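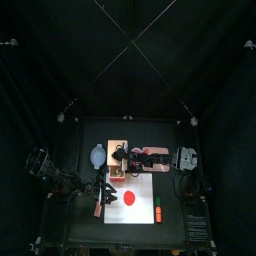

Two arms share the black test platform at Sereo's workshop in Prarnville.

Sereo has finished the first round of a gripper comparison at its Prarnville workshop, running the same set of tabletop tasks with two designs of two-fingered gripper. The company said the narrow-tipped design did better on small and flat objects, while the wider one was more forgiving when an object was slightly out of place.

The trials ran through October and came to 1,672 attempts. They were carried out for Fuentealba, a maker of packing equipment that wants to use a pair of small arms on a line where the products change often. Fuentealba's plant in Proltcombe handles mixed boxes of craft supplies and small household goods, and the company had asked for results on everyday items in place of standard test blocks.

Each session began with a handful of objects set out on a black tabletop inside an enclosure lined with black fabric. The set included a wooden box with a drawer, a light blue bowl, a small pink block and a sheet of white paper printed with a red circle. The paper serves as a target. An object counts as placed if it comes to rest fully within the circle and stays there for 2 seconds after the fingers open.

According to Sereo, most of the difference between the two grippers showed up in the last few inches of movement. The narrow fingers could get under a low edge without pushing the object away, but they also hid less of the target from the wrist camera, and that made the final approach quicker.
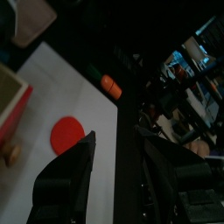
The company had expected the camera view to matter less than it did. When the wider fingers were fitted, the controller lost sight of part of the circle during the approach and had to fall back on its last good estimate. Sereo moved the wrist camera slightly farther back on its mount for the second half of the trials, and the number of missed placements fell from 169 to nearly 60 over the same number of attempts.

Rounded objects caused trouble for both designs. They tended to roll when the first finger made contact, and the operators ended up slowing the closing speed for anything with a curved side. Opening the drawer was done almost as well by either gripper, although the wider fingers needed a straighter approach.

The arms and the controller were kept the same throughout. Sereo said it had planned to try a second controller as well, but dropped that part after a delay in getting the software to run with both arms at once. It will be tested separately.

Fuentealba has not said which design it will choose. The company has asked for another set of trials with heavier items and with lighting closer to that of the Proltcombe plant, where the work area is open and much brighter. Sereo said the fabric enclosure would be taken down for those sessions.

A written report on the first round has gone to Fuentealba. Sereo plans to publish a shorter version on its website, along with drawings of both sets of fingers and the revised camera mount.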